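A visit to the Hillska open day for children's rights

In December I went by bus to Hillska, where the Drirkwood centre opened its doors to families and to people like me who work with young people in other towns. I moved to this country as an adult, and I am still learning how child participation is organised here, so I wrote many notes.

The morning began with a talk from the youth council of Landeg. They explained how children in their district can comment on decisions about schools, parks and buses. Last year they received 2,643 answers to their survey, most of them on paper. The most common request was for a safe place to go after school. I had expected sport to be first.

After the talk we could choose between two workshops. I took the one on the right to be heard, from article 12 of the Convention. We practised rewriting a council letter so that a child of nine could understand it. It was harder than I thought. Our group spent most of the hour on one paragraph, and we still did not agree about the word "consultation".

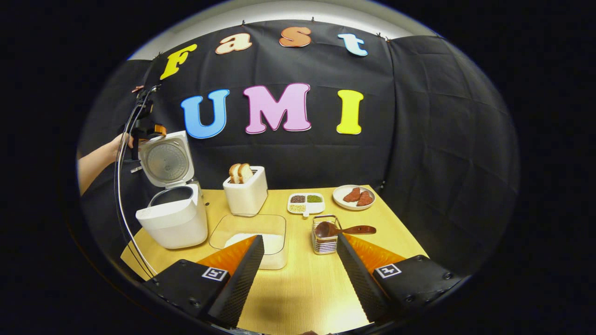
Colourful letters on a black cloth, with kitchen appliances on the table in front.

Lunch was soup and bread, and at 2 pm the Amora project presented its work. Amora trains older teenagers to sit with younger children during meetings with social services. The teenager does not speak for the child, but helps to ask for a break or for simpler words. At the moment 68 children are in the program. I asked who pays for the travel, and the answer was that the centre pays, but only inside Hillska. For families in the villages this is a real problem, and I hope it will be changed.

I have one criticism. The program for the day was printed only in English, and two mothers beside me followed it with a phone translator. A short page in other languages would be a great help — also for the parents who stayed at home.

The survey form from Landeg can be copied freely. I took one with me and will show it to our own youth group in January.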